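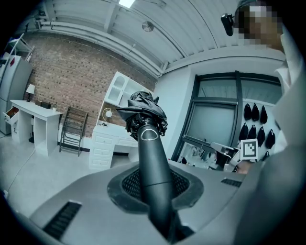 Home | Things | Food | Weather | Bodies | Ask Us

Do You Really Need That Bag?
Print this page | E-mail this page

A plastic bag weighs almost nothing. You can crush one into a ball, shove it in your pocket and forget it. So why do grown-ups argue about bags so much? And are the things they say true? Let's check a few of them.

What is a plastic bag made of?

Most thin bags are made of a plastic called polyethylene. It starts out as oil or natural gas, deep underground. Factories turn that into tiny pellets, a bit like grains of rice. Then they melt the pellets and blow air into the melted plastic to make a long, thin bubble. The bubble is squashed flat, cut, and sealed at one end. There's your bag.

Black bags have color mixed in, often a fine black powder called carbon black. Some people will tell you that black bags are stronger than clear ones. Don't believe it too fast! Color doesn't tell you how strong a bag is. Thickness matters a lot more, and so does the kind of plastic. A thick clear bag can beat a thin black one easily.

Why does it crinkle up like that?

Squeeze a bag in your fist and let go. It opens a little, then stops. Some of the folds spring back and some stay put. The plastic is thin enough to bend into very small creases, and the creases hook on each other. Air gets caught in there too, so a ball of bag takes up more room than you'd expect. Fold the same bag flat, pushing the air out as you go, and you can make it smaller than a playing card.

The drawer full of bags

Lots of homes have one. It might be in a kitchen or a desk, and when you pull it open the bags puff up and then it won't shut. People say they're saving them to use again. Are they? Go and look at yours, if you have one. We asked our readers at Plestley School to do this in September. One class found 69 bags in a single drawer. Then they kept a chart to see how many got used in the next 8 days. The answer was 2.

Now, that's one drawer in one house. It doesn't prove that every family is like that. But it should make you wonder about the word "saving."

"This bag is green!"

Watch out for this one. A bag can have a leaf printed on it and still be ordinary plastic. Here are some words you may see.

Recyclable. This means it could be recycled somewhere. It doesn't mean your town will do it. Thin bags can wrap around the wheels in sorting machines and jam them, so many towns don't want them in the bin at home. Some stores have a special box for bags instead.

Biodegradable. This means tiny living things can break it down. How long does it take, and where? If the bag doesn't say, the word isn't telling you much.

Compostable. This one is a little better, but check the small print. Many compostable bags need the heat of a big compost center. In a backyard pile they may just sit there.

Is a cloth bag always better?

Surprise — not always. Growing cotton and making it into cloth takes a lot of water and energy. If you use a cloth bag once and lose it behind the refrigerator, it was a pretty bad deal. You have to use it many, many times before it beats a thin plastic one. People who study this don't agree on the exact number, partly because they measure different things. So be careful when somebody gives you one number and sounds very sure.

The bag that does the least harm is often one you already have.

Try it: the bag test

You will need a grown-up, an old bag with handles, and some cans of food.

Hang the bag from a doorknob by its handles. Put in one can at a time, gently. Keep your feet out of the way. Stop when the handles start to stretch and turn thin. Was it more cans than you guessed? Now test a bag that's been crumpled up in a drawer for ages. Write down both results, even if they come out the same.

Keep bags away from babies, little kids and pets. Never put one over your head or face, even as a joke.

Next in Things: Do Magnets Wear Out?

Print this page | E-mail this page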